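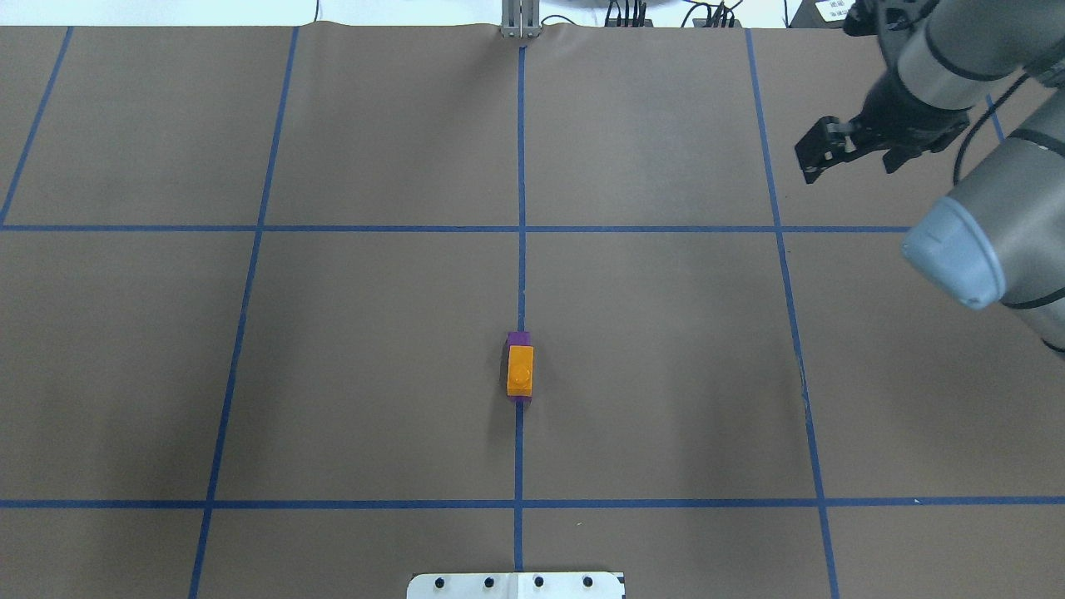 About us

Welcome to Jilunell! We're an independent language school in the old part of Niscombe, two floors above the bakery on Wogan Street, and we've been teaching people to speak to each other since a handful of us started an evening Spanish class with borrowed chairs. These days we teach Spanish, Portuguese, Italian, Japanese and American Sign Language, and we love every one of them (yes, even on a rainy evening in the middle of verb season).

Our classes are small and they're noisy. You'll be talking in your first lesson, even if all you can say is your name and what you had for lunch. Grammar comes along as you need it. We'd like you to order a coffee badly in week one and order it pretty well by week 5, and we think the badly part is a lot of fun!

Who comes here

All kinds of people. We have 310 learners enrolled this term, from teenagers getting ready for an exchange year to grandparents who want to follow what the little ones are saying at the dinner table. Plenty of them work shifts, so most courses run twice, once in the morning and once in the evening, and you can swap between the two whenever you like. Just let the front desk know by noon.

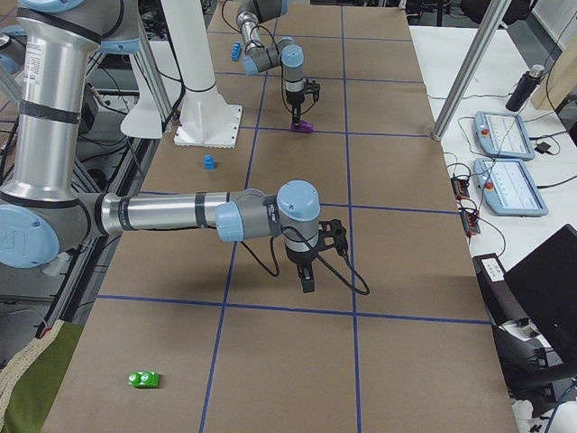 Jilunell School of Languages – Evening Conversation Team

We're the part of the school that looks after everything that happens once the textbooks are closed. That means the conversation tables, the film nights, the cooking evenings and the long-running pen pal exchange with our partner school in Birkusell, where 59 learners are writing to 59 of ours at the moment. Real letters, with stamps! Some pairs have been at it for years, and a few have gone to visit each other.

Conversation tables are open to anyone who has finished a beginner course with us or somewhere else. Each table has a host, a pot of tea and a topic, and the topic usually lasts ten minutes before everyone is talking about something else. Our Italian table once spent a whole evening on the right way to cut an onion. The Japanese table is quieter but they laugh more than anyone.

If you're learning ASL, please come to the silent supper in July. Voices stay off from the soup to the dessert, and beginners sit next to more experienced signers, who are very patient about the fingerspelling.
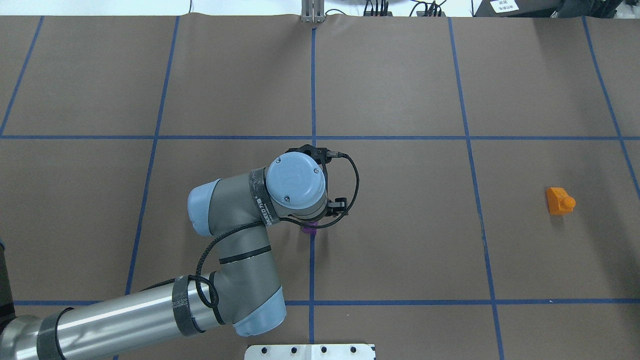

Our library

The lending library has grown to fill most of the upstairs hall – novels, comics, cookbooks, picture books and a shelf of crime stories that never stay in long. Borrowing is free for current learners. You can keep a book for 70 days, which should be enough for even a thick one, and you're welcome to write new words in the margins as long as you use pencil.

Joining us

New beginner groups start every term, and you can sit in on one lesson before you sign up. If you already know some of the language, come in for a chat with a teacher and we'll find the right group together. There's no written test. Fees, term dates and the form for a free first lesson are on the Courses page, and the front desk is open until the last evening class goes home.

Page last updated Jul 30, 2024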